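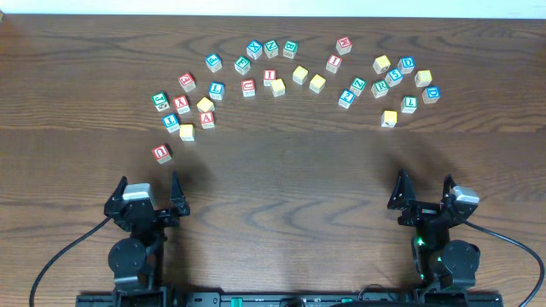 How to make your own word game for a family weekend

We've been playing a home-made word game in our house for years now, and every time people come to stay somebody asks me to write the rules down. So I finally have! You need letters (any sort will do – tiles pinched from an old game, squares of card, magnets off the fridge), a pencil, some paper and a kitchen timer.

First, sort out your letters. If you're making them from card, cut up a cereal box and write in capitals with a thick pen. Go heavy on the E, A, I, O, T, S, R and N, and make one each of the awkward ones like Q, X and Z. Underline your M and W or you'll be arguing all evening. I'd also do a few blanks that can stand for anything, as they rescue a bad hand and the little ones love getting them.

Put everything in a cloth bag and give it a shake. Each player takes 12 letters and lays them face up so the whole table can see. Set the timer for 5 minutes. You're trying to make one long word, plus as many short ones as you can from what's left over. No names, no abbreviations, and the dictionary goes on a chair out of reach until the timer rings.

Scoring is a point a letter, double for anything over six letters. Leftover letters cost you a point each. My best round ever was 37, and I still bring it up far too often.

Now for the bit we added later, which is my favourite. Before the bag goes round, everybody makes up a word and writes it on a slip with a meaning. If you can spell somebody else's made-up word from your own letters, you get ten extra points. Laiba's was "vukska", the noise a boot makes coming out of mud, and Brendan's was "fludex", a cold that only turns up on holiday. We use both of them all the time now, and my mother-in-law thinks fludex is a real illness.

For younger children, drop the timer and let them swap up to three letters a turn. Pairing a child with a grown-up works well too, though do keep an eye on the grown-up. With a big group I'd split into teams and have one person write the words down, otherwise it all gets very loud very quickly.

We usually play four rounds and add up at the end. If it's a tie, both players draw one letter and whoever is nearer to A wins. Then the letters go back in the bag and the loser puts the kettle on.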